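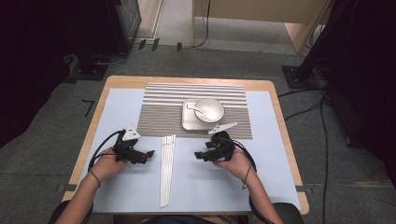
Reading time: 3 min

Workshop notebook, Kiritell, table setting
15/08/2020

Continue with the small place setting for the Nastodura tea room. Last entry I left the question of the placemat open, so I begin with this.

Placemat. We stay with the striped one, white and gray, thin slats. I put it on the upper half of the blue sheet, so the lower half stays free for the chopsticks. On the blue it looks calm. I tried it before directly on the wood and the gray lines became too strong, the eye goes only there. With the sheet, a thin border of the wood is still showing on every side and I like this border. Please do not pull the sheet over the edge when you set it again.

The slats have one problem. The mat remembers how it was rolled, and for the first hour the short ends want to come up. I roll it the opposite way, hold it, and then let it lie under two heavy books. After this it is good for the rest of the day. Do not iron it. I did this with the Bivano mat in November and the threads between the slats became brown.

Bowl and saucer. Round white bowl on the square white saucer, on the right part of the mat. I was not sure if round on square is too much, but the saucer has soft corners and they go together well. The spoon stays inside the bowl with the handle to the left, over the rim and across the saucer. I know that for a right-handed guest the handle should go to the right. But on the right side the handle comes too near to the edge of the mat, and the sleeve will catch it. To discuss.

Saucer measured with the steel ruler: 15 cm each side. The Pettigrew list says 15 also, so for once the list is correct.

Chopsticks. White ones, laid as a bundle below the mat, pointing from the mat to the near edge of the table. Now they are a little open like a fan. For the final setting I want them closed and parallel, only one pair for each guest, and the rest in the drawer. White on pale blue is quiet, maybe too quiet. From the door I could hardly find them. Possible solutions:
- a chopstick rest in a dark color (we have gray ones from the last order, 23 pieces, box under the sink)
- lay them on the mat, left of the saucer, where there is much free space
- keep them on the blue and change the napkin instead

I prefer the second. The left part of the mat has nothing on it and the whole setting feels heavy to the right.

Lifting the chopsticks all together is not so easy on the cloth. When you push them from both sides, the sheet makes a fold. Better to lift from the end near the mat.

Still to do:
- ask the price for 52 mats, same stripe
- wash the blue sheet cold, look if it shrinks
- second saucer from the Pettigrew box, compare the white
- write down the position of the bowl, measured from the right edge of the mat (I forgot)

We use cookies to remember your settings. Accept | Manage

© Kiritell | Contact | Back to top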